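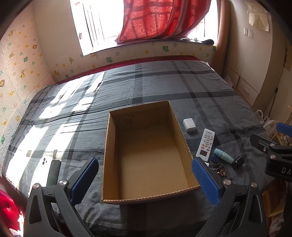 Wiebke Baumgart
Project lead, Hagedorn electric conversion

Progress report for the Idano Fund, December 2024

Hello Gisela, hello all,

You asked for a page on where your money has got to, so I'll try to stick to a page (last time I didn't, sorry!). The short version is that the Hagedorn moves under its own power, it stops when you ask it to, and we are a bit behind on the paperwork.

For anyone new to the fund, the Hagedorn is a small delivery van that came to us with a seized engine and rather lovely doors. We're turning it electric and writing down every step so other garages can copy us. The motor went in over the summer on Arne's second set of mounts. His first set fouled the steering rack, and that cost us 392 euros in steel and machining, which you'll find under "mounts, old" in the accounts.

The battery is the bit I'm happiest with. We bought used modules from Dedier, and Jana tested every one before it went near the van. She turned down 17 of them and Dedier swapped the lot without a grumble. The pack sits low between the axles, so the van corners far better than it ever did on petrol – I took it round the yard and came back grinning like a fool. Arne then did the same and wouldn't give me the key back!

Range is so-so. We'd put 200 kilometres in the application and I don't think we'll see that in cold weather with the heater on. I'd sooner tell you now than in April. Jana wants to try a smaller heater from Pruller, and I'm asking if we may move some 500 euros across from the paint budget to pay for it. The van can stay beige a while longer.

Still to do: the charging flap, the dashboard gauge (it reads full whatever you do), and the inspection, which Annelore is booking. She also has the wiring diagrams nearly ready to share, all but the page for the brake lights.

Could you let me know about the heater money before we order? Receipts are coming separately from Annelore.

All the best,
Wiebke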